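Likon adds a lighter cap to its range as Irbridge bottlers ask for less plastic

Likon, the closures maker on the eastern side of Irbridge, has started taking orders for a lighter screw cap meant for still water, squash and cooking oil, and it says the first full batches will go out to customers in September. The new cap sits alongside the firm's existing range and will not replace anything in it, which will come as a relief to the smaller bottlers in the area who have only just finished setting up their lines for the older ones.

It has been a long road to get here, and anyone who has ever wrestled with a lid that spins round and round without biting will understand why. Taking plastic out of a cap sounds like the simplest thing in the world until you try it. Make the top too thin and it bows when the bottles are stacked on a pallet in a warm warehouse. Make the skirt too short and the thread has nothing much to hold on to. The company went through 10 versions of the mould before it had one it was happy to put its name to, and the people on the shop floor will tell you, with a good deal of affection, that they remember every one of them.

The finished cap comes with a tamper band joined to the skirt by a row of small bridges, and with a hinge strap so that it stays on the bottle once it has been opened. There is a version without the strap for customers who sell refill packs, and one with a softer liner for oils. White, blue and green are held in stock. Other colours can be made to order, and Likon is asking for a little patience with those, as the machines have to be cleared through each time the colour changes and that takes up the better part of a shift.

Much of the tooling was cut by Hodžić, the family workshop across the river, which has been making moulds for the plastics trade here for longer than most of its customers have been in business. The two firms have worked together before, on jar lids and on the flip tops that used to go on a popular local brand of washing-up liquid, and it is rather nice to see the partnership carrying on with something new. Hodžić will also look after repairs and spare parts for the moulds, so a worn insert can be sorted out within the town.
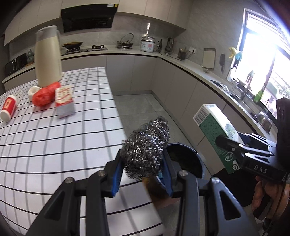 Prices have been kept on the same footing as before, so that the cost of a box depends on the size of the cap and on how many boxes are taken at once. A standard box holds 1,848 caps, an odd-looking number that comes from how they settle into the carton the firm already uses, and which regular buyers have long since stopped asking about. The smallest order is 3 boxes. For anyone who would like to try the caps on their own bottles before committing themselves, there is a sample bag of 100, sent out free of charge apart from the postage, and the sales office is very happy to talk through neck sizes with people who are not quite sure what they have.

That last point matters more than it might seem. A good many of the complaints that reach a closures maker have nothing wrong with them on the cap side at all, and come down to a bottle from one supplier meeting a lid from another, with a hair's difference in the neck between them. Likon suggests sending in a couple of empty bottles with any first order, and it will run them through the capping rig and send back a short note on how tightly they ought to be done up.

One of the early customers is Flirkuvent, which bottles spring water and a very pleasant elderflower cordial a few miles up the valley. It has been running the new cap on one of its lines since the spring and plans to move the rest across once its present stock is used up. Its cordial will keep the heavier cap for the time being, as that is filled hot and the lighter one has been designed with cold filling in mind. Likon says a hot-fill version is something it would dearly like to offer, but it would sooner wait and get it right, and there is no date for it yet.

The caps are made from a single type of plastic throughout, strap and band included, so they can go into the recycling with the bottle where that is collected. Offcuts and rejected caps from the moulding hall are ground up and used again in transport plugs and pipe end caps, where the colour does not matter and nothing is going to be eaten or drunk.

Nearly all of the work will be done on machines that are already in the building, although one older press has been moved to make room for an extra inspection bench at the end of the line. The collection counter at the side gate stays where it is and will keep its usual hours, opening at eight in the morning and closing at four, with a break over lunch. Customers picking up their own boxes are asked to ring ahead on the day before, and to bring their order number with them, as the counter and the warehouse are now on separate systems and it saves a fair bit of walking to and fro.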